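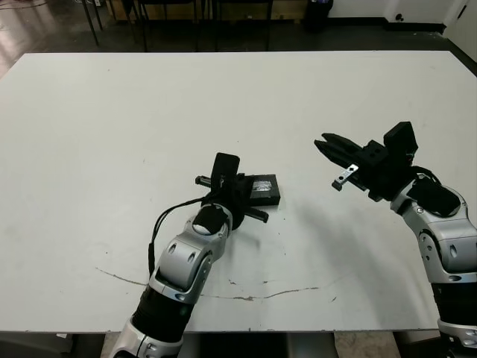 *Two robot arms over a white tabletop.*

# How to plan a trip on local buses

I love local buses! Give me a window seat, a bag of peanuts and a driver who stops to chat with his cousin, and I'm happy all day. My favorite ride so far was last July, Claravton to Zasel and then over the pass to Brekik, and I planned it with a pencil on the back of a menu. You can do the same for your own route in an evening.

## 1. Start with the last bus

Find out when the final bus leaves each town where you have to change, and write those times down first. On my route the last one out of Zasel left at 4:15 p.m., so everything before it had to fit around that. Once you have the last departures, work backward to your starting point.

Online timetables are fine for a first sketch. For small towns, though, call or message the place you're staying and ask what people there take. My host in Brekik, Arsen Tkachenko, wrote back in ten minutes with three departures I hadn't found anywhere – one of them a minibus that leaves from behind the bakery.

## 2. Leave a big gap at each change

I allow 60 minutes between buses on a main road and double that in the mountains. If everything runs on time you get lunch, and bus station lunches can be wonderful (the lentil soup in Zasel is worth missing a bus for). 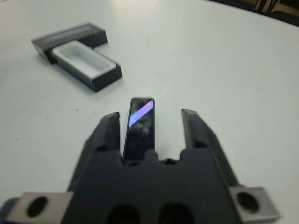
Check whether both buses use the same station, too. Plenty of towns have an old terminal in the center and a new one out by the highway, and getting from one to the other with a backpack takes longer than the map suggests. Mark the terminal next to each departure in your notes.

## 3. Buy tickets one leg at a time

Book ahead for the first leg and for any overnight bus. For everything else, pay at the window or on board. The Claravton to Zasel leg cost me 800 in local money, and the little bus over the pass was 56, paid in coins to the driver's son. Keep small bills in a pocket you can reach while sitting down.

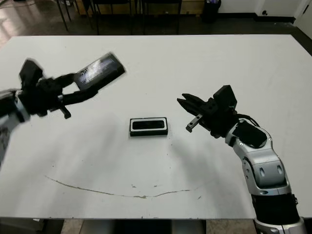
**What should I do if I miss the last bus?**

Ask at the ticket window about shared taxis first, then look for a room within walking distance of the station and take the first bus in the morning.

## 4. Pick your seat

Left or right matters a lot on a scenic road! Look at the map and see which side faces the valley. If you get carsick, sit over or just ahead of the middle and skip the back row completely. Lwazi Moodley, who I met on the Badawi bus, swears by seat 11 and will get to a station very early for it. I tried it on the way home and the view of the river was fantastic.
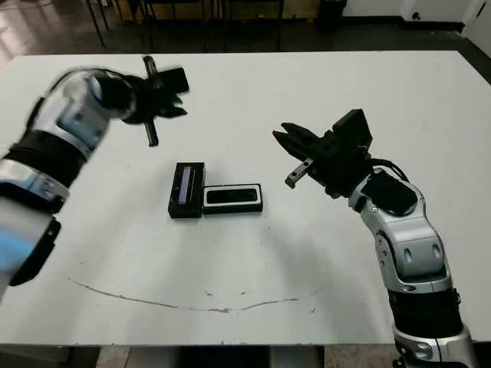
Keep your day bag with you and put the big one underneath. In the day bag I carry:

- water and something salty
- a warm layer, even in summer
- toilet paper
- the address of tonight's room, written in the local script
- a charged phone with the map saved offline

## 5. Tell someone at the other end

Send your host the bus you plan to take and a number they can reach you on. Then send one more message when you make the final change. Arsen had held dinner for me when I rolled into Brekik two hours late – stuffed peppers, still on the stove.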